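Kovbridge tightens rules on metal serving dishes after tableware survey

Jul 6, 2019

Food stalls and small restaurants in Kovbridge will have to keep written records for the metal dishes they use to serve food, under a rule change approved by the town's environmental health office. The change follows a survey of 1,998 dishes, bowls and trays taken from kitchens across the town, the first such check there in seven years.

The office said the survey looked at surface wear, rim condition and the transfer of nickel and chromium into food. Dishes were grouped by age where the owner could supply a purchase record. Where no record existed, inspectors used the maker's stamp on the underside, if it could still be read.

Most of the items passed. The failures were concentrated among older plated dishes, in which a thin outer layer covers a base of a different metal. Once that layer wears through, acidic food such as tomato sauce, vinegar dressing or citrus can come into direct contact with the base. Wear tended to start at the inner edge of the rim, where spoons and cleaning pads make repeated contact.

Solid stainless steel dishes performed better. Scratches on those items were common but had little effect on transfer results, according to the office, and light scratching alone will not be grounds for withdrawal. Pitting will be. The new rule defines a pit as any hole in the surface that catches the tip of a standard probe when the probe is drawn across it by hand.

The transfer tests used a mild acid solution held at serving temperature for 50 minutes. Each dish was filled to within a finger's width of the rim, covered, and left undisturbed. The solution was then drawn off and analyzed at the Pretgate laboratory, which handles drinking water samples for the same district. A second run was carried out on any dish whose first result fell close to the limit, and the higher of the two readings was kept.

The method has drawn some criticism from suppliers, who argue that few dishes hold acidic food for that long during normal service. The office replied in its report that buffet service often exceeds that time, and that a single limit is easier to enforce than separate limits for each style of service.

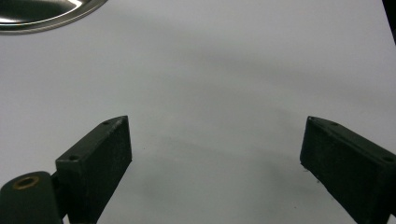 Ketsara Siriwan said the record-keeping would be manageable for a kitchen with one type of dish but hard for those that buy in small lots from several sources. "If I replace a few at a time, I end up with different makers and different dates in the same stack," Siriwan said. "The form asks for one line per batch. I would like to know what counts as a batch when the batch is two dishes." Siriwan also asked whether dishes used only for dry goods, such as bread or wrapped candy, would need to be listed.

The office said they would not, provided they are stored separately from dishes used for cooked food. On the question of batch size, it said any group of identical items bought on the same invoice may be entered together, and that a single dish may be entered as a batch of one. Revised wording will be added to the notes on the back of the form.

Under the rule, each business must hold a list showing the type of metal, the supplier and the date of purchase for every batch in service. Dishes bought before the rule takes effect in January may be listed with the date left blank, but plated items without a date will be treated as old stock and must be inspected once a year. The list can be kept on paper or as a file, and must be produced on request during a routine visit.

Cleaning practice is covered as well. Steel wool and powdered abrasives may no longer be used on plated dishes. Nylon pads are allowed. Dishwashing products containing chlorine are still permitted, but the report advises against leaving any metal dish to soak in them overnight — a habit that inspectors linked to pitting in several kitchens.

Two suppliers named in the report, Stimero and Tkachuk, have agreed to mark new dishes with the grade of metal on the underside. Tkachuk will use an etched mark. Stimero will use a stamped one, and said its existing stock would be sold unmarked with a printed slip in each carton. The office accepted the slip as proof of grade as long as it is kept with the purchase invoice.

Businesses with fewer than five metal serving dishes in total are exempt from the list but not from the ban on pitted or worn items. Ceramic, glass and enamel tableware falls outside the rule. Enamel was considered at the drafting stage and dropped, the report says, as chipping is already covered by the general hygiene code.

Fees for routine inspections will stay the same. A business that disputes a failed dish may ask for a retest at its own cost, with the fee returned if the dish passes. Items awaiting a retest must be taken out of service and labeled.

Copies of the report and the blank record form are available at the environmental health counter in the town hall.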